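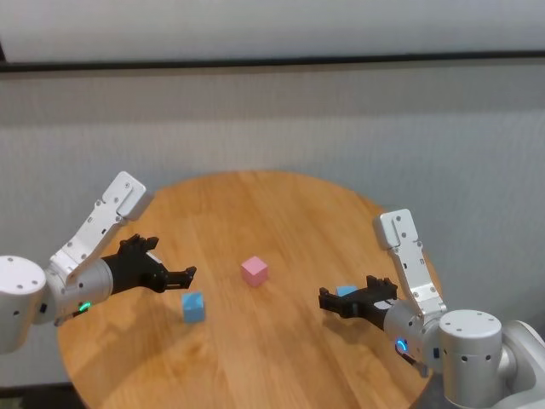

Three small cubes on a round wooden table.

The Salian

The brochure said the Salian 40 could go anywhere. Gemma Crabtree had it open on the kitchen counter, where her mother could see it and disapprove.

"Anywhere is a big place," said Sheila Crabtree.

"It means slopes, Mom. Mud. It has tracks."

"So does a raccoon."

Crabtree Access had rented out boom lifts and one bad-tempered forklift from the same gravel lot in Skirkance since Gemma's father got tired of roofing. He had been dead six years and was still on the side of the truck, waving. Sheila kept the books. She kept them in pencil, and she had never bought a machine she couldn't get a man in the next county to come down on.

The Salian could not be haggled over. It belonged to Fouad El-Sayed, who sold spider lifts out of Onomgate and wore a tie to do it, and he had agreed to leave one with them through the end of October. A demonstration unit, he called it. It was yellow, it weighed 4000 pounds, and it folded its four legs under itself like a camel that had heard enough.

"It will cross a lawn and leave nothing," Fouad said, when he dropped it off. "You could put it on a putting green."

"Has anyone?" said Sheila.

Fouad looked at the machine as if it might remember.

The job came on Saturday, which was the wrong day, from Makis Chatzigeorgiou, who was the wrong customer. Makis owned the old Bukis ballroom up on the hill and had been about to restore it for eleven years. He wanted somebody to look at the gutter on the back side. No lift had ever been up the back side. There was a terrace, and a slope below the terrace, and at the bottom of the slope a pond with Makis's koi in it, every one named after a finance minister.

"How wide is your gate?" Gemma asked him on the phone.

"It's a gate," said Makis. "Normal."

She brought Nurhan Taşdemir, who had run lifts on three bridges and a stadium and who spoke to customers only when they were standing on something she needed. Sheila came too. She said she wanted the air. She brought a folding chair and a thermos and set herself up on the terrace like a judge at a dog show.

The gate was normal for a goat. Nurhan looked at it, looked at the Salian, and took a wrench out of her back pocket.

"What are you doing?" said Makis.

"Hinges," said Nurhan.

With the gate lying in the hydrangeas the machine went through, a finger's width of daylight on either side, grumbling to itself at the speed of a bride. It went down the two steps. It went along the slope, which was worse than it had looked from the road, and Gemma walked above it with her hand out, the way you walk behind a child on a bicycle, as though she planned to catch it.

Nurhan parked it over the pond and put out the legs. Three found grass. The fourth found a stone frog.

"That's Italian," said Makis.

"Move it," said Nurhan. He was standing next to it, so it counted as business.

He moved it. The leg went down, the little light turned green, and Nurhan rode the basket up past the windows, past the ivy, up to the gutter, where she stayed for some time. They could hear her scraping. A tennis ball came down, then a second tennis ball, then most of a bird's nest, then a shoe.

"I know that shoe," said Makis quietly, and nobody asked him.

When she came down she told him the gutter was fine. It had been full, and now it was not full. The roof was another matter, and so was the wall.

"But the gutter is fine," said Makis.

"The gutter's the best part of the building."

He paid in cash, $931, which was what he had in the house, and went inside with the shoe.

Sheila got up and walked down the slope in her good flats. She bent over the place where the tracks had turned and looked for a long time at the grass. She pushed at it with her toe. She checked behind her to see if Gemma was watching, and Gemma studied the fish.

"What does he want for it?" said Sheila.

Gemma told her.

"With the tie, or without?"

"Mom."

"I'll call him Monday," said Sheila, and went back up to fold her chair.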